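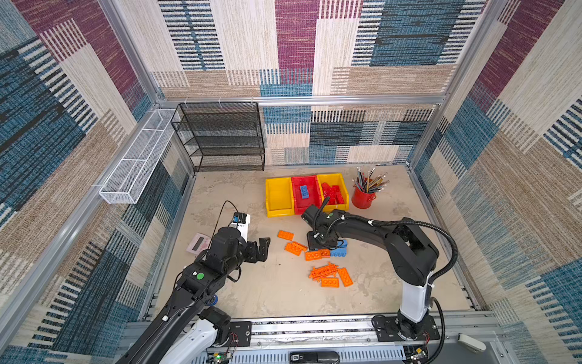

Sorting table, Trondavau open day: storage bins and pencil cup at the back.

The Drullthorpe site opened at 16:00. I went for the sorting room, where toy bricks are binned by hand rule: one kind per bin, nothing mixed. The stock list gives 599 bricks for the whole room. 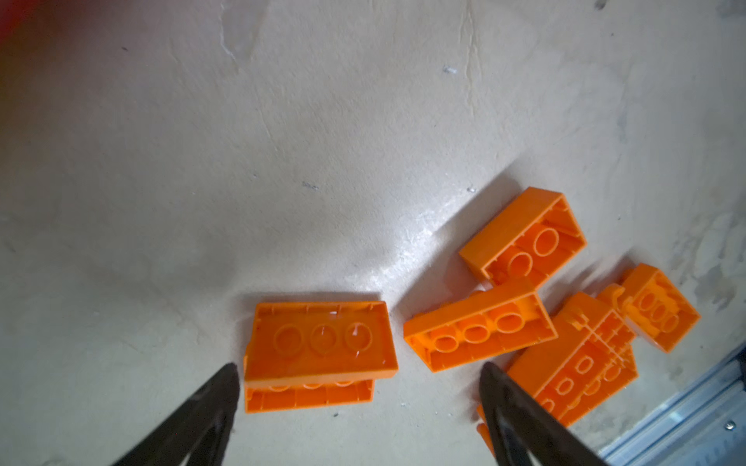

Are the bricks washed before sorting?
Only the lots from Igwe, which arrive in sacks of 222.

Salamatu Tamuno led the tour and kept to the schedule – 3 stops, no detours. 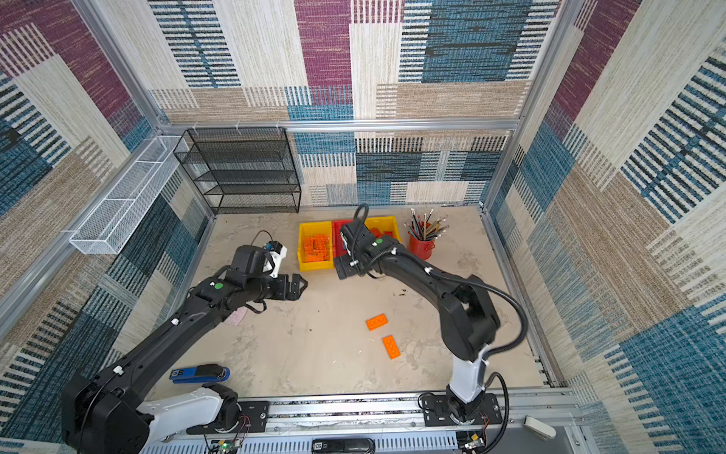
Bin choice took up most of her talk. Gekden supplies an open-front type in two sizes. Set side by side at the back, as on this table, they leave the front free for spreading bricks out.

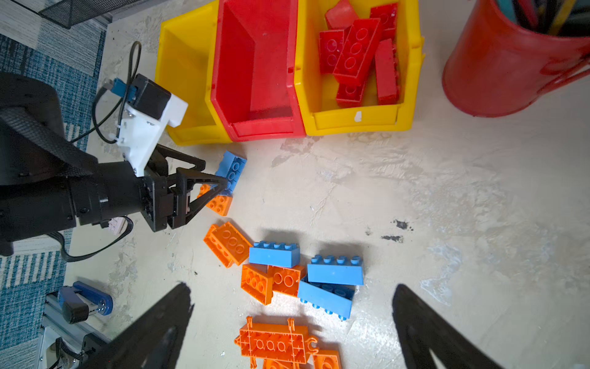

Yellow and red bins, open fronts toward the work area.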